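Clearing off a bed the kids have been snacking on goes quicker if you start with the trash -- crumpled wrappers and empty packets first, straight into a bag you carry in with you.

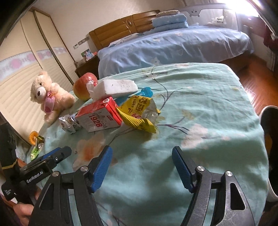
Next comes anything edible, so the apple goes back to the kitchen before somebody sits on it! Toys wait on a chair, and then you can shake the cover out the window (mine gets a good long shake, crumbs being what they are). 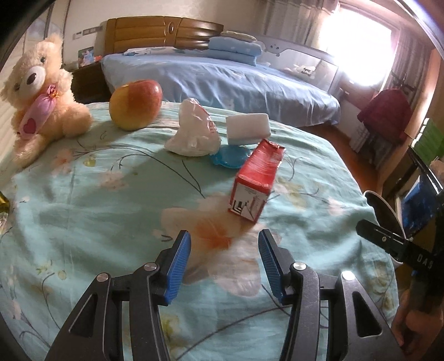

Teddy, apple and sponge on the flowered duvet

Smooth it from the pillow end down, and you're done by lunch.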